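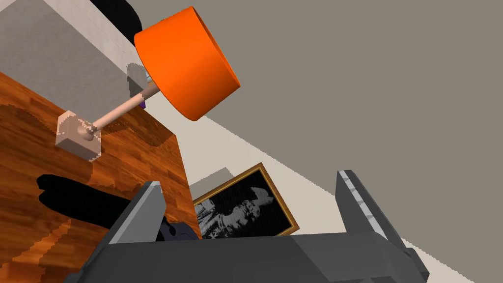 I've spent most of this week rewriting our house rules for simulated runs, and I'm writing it up before I forget why half of them exist. Regular readers will know I look after the sim side at Gillby, which means I'm the person who gets the message when a run that looked fine yesterday looks like nonsense today.

The old rules were a text file that had grown to 140 lines. I know because I printed it out to read on the train (I'm old-fashioned like that, and I can't think properly without a pen). A good chunk of it was about a gripper we stopped modelling ages ago, and there was a whole paragraph on what to call folders that contradicted another paragraph on what to call folders. Both were mine!

So, new rules. They fit on 3 pages, and the biggest change is that the wrist view now has a section to itself.

Our old habit was to check the room from a nice fixed viewpoint, nod, and press go. Everything's upright, the table looks like a table, job done. But the policy doesn't get the nice viewpoint, or at least it doesn't get only that one. It gets the wrist, where the walls lean and the floor turns up in places you don't expect it. The first rule in the new section is that whoever sets up a room has to look through the wrist before the batch is allowed to start, and has to step through a whole episode, slowly, start to finish. It's dull. I've done it with a cup of tea going cold next to me more often than I'd like. It still takes less time than throwing away a batch.

The second rule is about shadows, and this one caused a proper argument. I wanted them on for everything. The gripper throws a great dark shape over the tabletop when it's working close in, and if you train with that switched off you've taught your policy about a world where arms don't block the light. The other side of the argument was render time, which is fair enough, we all share the same machines. We settled on shadows on for anything that counts and off for quick tests, with the setting written into the run's notes so there's no guessing afterwards. I can live with that.
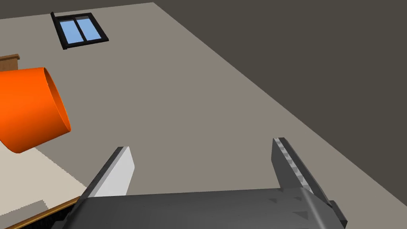

Camera placement took me the longest to write down, mainly as I'd never had to explain it to anyone before. The rule I ended up with is that both fingers must stay in view when they're open, tips included, and you must be able to see the space between them. If a wrist view gives you two open fingers and a plain stretch of wall in the gap, that's a perfectly good view and it stays in. People kept wanting to cut those moments out because nothing's being held and there isn't much to look at, but an arm spends a lot of its life like that, and it needs to know what an empty grip looks like. I also want the ridges on the grip strip to be visible, if the gripper has one. It's the quickest way I know of telling that the model has loaded with its proper parts.

Then there's the business of what you're allowed to put in the room. We use the Bermúdez set for furniture and bits and pieces, and I'm fond of it, it's bright and chunky and quick to load. The rule is that you can move things and recolour things, but you can't change the size of anything without saying so. I learned that one in February, when I spent the better part of a day hunting a grasping problem that was really a scaling problem. The mug had been set to 90 per cent. It looked fine! It looked like a mug!

I've borrowed a few ideas from the way Kikutholm do their safety sheets for real cells. Their sheets have a line at the top saying who can stop the work, and I've nicked that wholesale. Anyone on the team can now stop a simulated batch if something looks off, and they don't need to prove it first. You might think it's overkill when there isn't a real arm to hurt anyone, and I did wonder. But these runs end up behind decisions about real arms, and I'd like people to be in the habit of stopping things well before they're standing next to one.

A couple of smaller ones, for anybody writing their own:

Keep the joint limits the same as the real arm's, even when it's annoying. Especially when it's annoying.

Write down the seed. Yes, for tests as well.

Don't tidy failed episodes away. Ours go in a folder next to the good ones and they stay for 8 weeks, then we talk about whether to bin them.

The one I haven't cracked is how to say when two rooms are different enough to count as different. Sarer, who share the shared drive with us (and now the rules too, poor things), say a new layout should be enough. I think a new layout with the same light and the same wall colours is still the same room with the chairs moved. We've left that paragraph blank for now, with a note in red pen, and we're having another go at it once the next batch is through.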